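May, past nine in the evening

Spent the afternoon with the new handling guideline, the one Benedikt Frei brought back from Gilitz. Six pages, most of them definitions. I read it twice, the second time with a pencil, and I still can't find the sentence that tells an operator what to do when a lid is slightly crooked.

## Rule 4, glass

The text says glass containers are to be gripped "at a stable region of the body, with force appropriate to the item." Appropriate according to whom? Tanum set a number for this years ago and argued about it, which I respect more. A number can be wrong and then you fix it. "Appropriate" is never wrong, so it will still be there when I retire.

Benedikt says the vagueness is deliberate, so that sites can write their own limits underneath. Fine, but I've seen what sites write underneath. Mösli wrote "see Rule 4."

I tried reading it against the small jar with the gold lid, liquid inside, fingers closed on it, wrist straight down over the marble top. Is a full jar the same item as an empty one? The rule doesn't say. I would want two entries, and a line about hard tabletops, and I'd want both before anyone talks about speed.

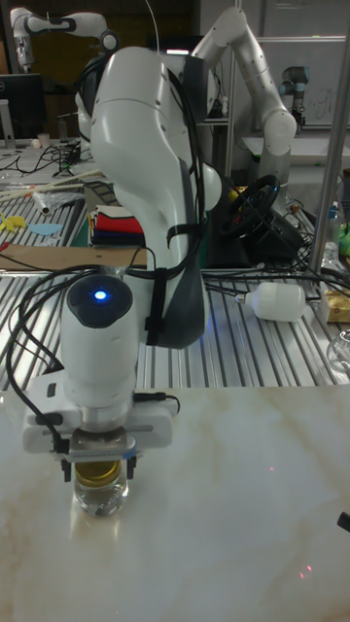
## Rule 5, the clear zone

"The work surface and adjoining surfaces shall be free of unrelated objects." I laughed at this one. A bottle on its side on the bench behind, folded cloths on cardboard, a steering wheel, loose cables — which of those is unrelated? Ask six people and watch the meeting run over. I would settle for a rule about cables and nothing else, if it were one people followed.

Clendale claims 3000 cycles under the new wording without a breakage. Maybe so. I asked what they were lifting and haven't had an answer. Comment 429 on the draft asks the same thing, more politely than I did, and is marked "noted."

I'll send my pencil marks to Benedikt tomorrow. He'll want them typed.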